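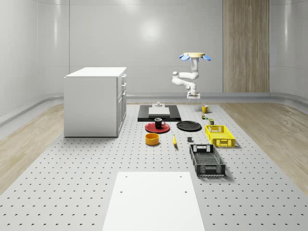 Thursday, June 1, 2023

The equipment plan for the coming year was due to the Farport office at noon, and the greater part of the morning was given to the question of whether the laboratory should buy a second arm or spend the same money on software seats and computing time. Mr. Hutchins favors the arm. Ms. Manole holds that the simulated bench should carry the work until the tabletop tasks have been settled. I had expected to side with Mr. Hutchins and found, on reading the two papers together, that I could not.

The quotation from Skarex arrived in May. It covers the arm, the gripper, one set of spare fingers and delivery, but makes no provision for the table, the base or the electrical work. Mr. Zervas had already pointed this out in the margin, in pencil, beside the line for installation. I have asked him to obtain a separate price for the table and to confirm the hole pattern in writing before any order is placed. We paid twice for the last one, and I do not wish to sign such a form again.

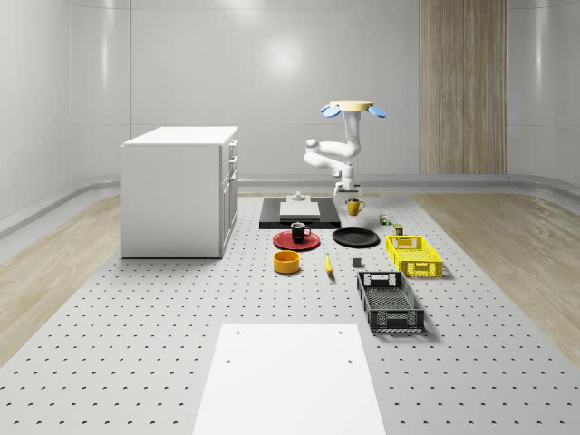

The simulated bench has one clear advantage for planning: its layout may be changed without a purchase order. Ms. Manole has furnished it with plates, mugs, a bowl, a banana, two crates and a cabinet with drawers, and she proposes that the same kinds of objects be bought for the physical bench, so that results from one may be compared with the other. The household items come to 253 dollars on her list. I approved that line at once. It was the only one approved before lunch.

Computing time is the harder matter. The present allotment is 300 hours a month, and Ms. Manole asks for 30 more. Mr. Lumbao, who reads such requests for the finance office, wished to know what the laboratory would give up in return. I proposed that we release the Khurana service contract, which has 11 months to run and covers a conveyor we seldom use — he will inquire whether it can be ended early. 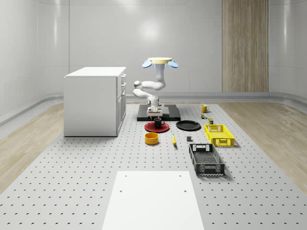 The simulated bench, with the gripper over the mug on the red plate.

In the afternoon Mrs. Mbeki telephoned to ask whether the second arm had been refused. I told her that it had been deferred, and that the floor space would be held for it. She asked that this be entered in the minutes, and it has been. The plan went to Farport shortly before the hour, with the Skarex quotation attached and the arm listed under the following year.

Still to be done: the letter to Skarex, the table price, and a reply to Dirkano regarding the storage shelving.

Comments

Danai Zervas: The hole pattern has been requested. Please note that the pencil remark also concerned the circuit breaker.

Arlo Hutchins: I maintain my view on the arm, but I am content to see the floor space held.

Recent entries
Notes on the Dirkano shelving estimate
The conveyor and its service contract
A visit to the Farport office

Contact the laboratory office | Copyright 2023 | Back to top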